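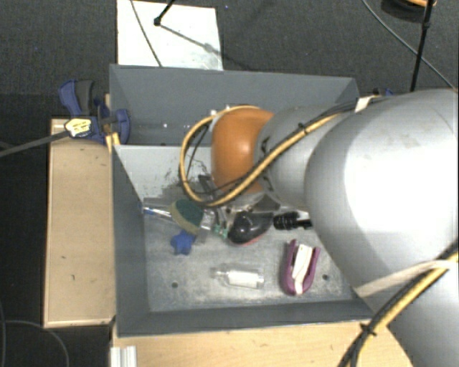 By Sharada Annamalai
March 2, 2011

Why Do We Sort Things?

Open a kitchen drawer. The forks are probably in one place and the spoons in another. Somebody decided that, and everyone who puts away the dishes goes along with it. This is called sorting, and people do it all day long.

To sort means to put things into groups. Every group needs a rule. "All the red ones" is a rule. "Everything we use at breakfast" is a rule too. The same things can be sorted by different rules, and you will get different groups each time. A red cup goes with the red sock if your rule is color. If your rule is what things are for, the cup goes with the plates.

Sorting saves time

Suppose a library has 2000 books and they are all in one big heap. You want a book about whales. You might find it on the first try, but you might have to look at every book in the heap.

Now suppose the books are put into 20 groups by subject, with 100 books in each. You walk to the animal group and look there. The most books you would have to check is 100. If the books in that group are also in ABC order, you will need even less time.

Putting the books in order took work. The librarian did that work once, and every reader after that gets the use of it.

Sorting in the old days and now

Shopkeepers kept buttons in small drawers, with one button sewn to the front of each drawer so they knew what was inside. Mail was sorted by hand into rows of little boxes called pigeonholes. Farmers sorted potatoes by shaking them over a screen. The small ones fell through the holes and the big ones stayed on top.

A screen like that sorts by size. Magnets can sort too. At a recycling plant, a magnet pulls steel cans out of the trash but leaves aluminum cans behind, because aluminum does not stick to a magnet.

Things that are hard to sort

Some things fit in two groups. Is a tomato a fruit or a vegetable? A scientist who studies plants will say fruit, because it grows from the flower and holds the seeds. A cook will say vegetable. They are using different rules, and both rules are useful.

Most houses also have a drawer or box for things that don't fit anywhere - string, old keys, a single battery. "Everything else" is a group as well.

Try it

You need a handful of small things from around the house and 2 bowls. Pick a rule and sort everything into the bowls, but don't say the rule out loud. Ask a friend to guess it. Then mix everything up and let your friend choose a rule.

Words to know

Sort: to put things into groups.
Category: another word for a group of things that are alike in some way.
Pigeonhole: a small open box in a desk or on a wall, used for letters and papers.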